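The Coat Rack Outside the Door

March 14, 2022

214 shares | 12 comments

Every shared building has a spot where the indoors officially starts, and it is seldom the spot the architect picked. At Drarow, the converted mill where I rent a desk, the architect picked the lobby. There is a bench there, and a row of 8 brass hooks that someone paid real money for. In my time as a tenant I have seen one umbrella on them.

People keep their coats on through the lobby, up the stairs and down the hall, and take them off at the last possible moment, within reach of the room where they mean to sit. I find this touching. I also find it in my way, most mornings, with a coffee in my hand.
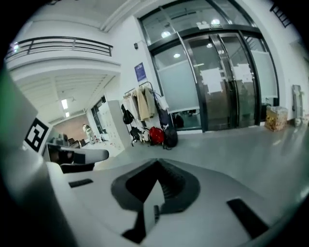 Coat racks are sold on how many coats they hold, a figure arrived at by people who have never met a backpack. The catalog for the Turarari, a rolling model I once priced for our floor, promised room for 3000 grams per hanger and said nothing whatever about bags. Yet bags are what a rack collects. Give a metal one a spot beside some glass doors and it may get a beige coat and something white for its trouble, plus a black backpack slung on the side, while a red bag and another backpack settle on the floor at its feet. The rail is for clothes. The ground underneath is for everything else, and it fills up faster.

Clondance, the design firm across the landing, tried to solve this with cubbies. They were handsome and exactly one inch too narrow for a laptop bag, so they became a home for lost gloves and, for one long winter, a single boot. The Shimada people downstairs went the other way and asked everyone to keep belongings at their desks. Their chairs now wear so many layers that the office looks fully staffed at midnight.

My own view, after 3 leases and one ruined scarf, is that you should put the rack where the coats already are. Leave space under it. Add a low shelf if you must, though the bags will go in front of the shelf. And keep the whole thing clear of the door swing — I have the scarf in a drawer if anyone wants to see why.

The brass hooks, meanwhile, were polished again in March. The umbrella has gone home.

Get our weekend newsletter. Enter your email to sign up. You can unsubscribe at any time.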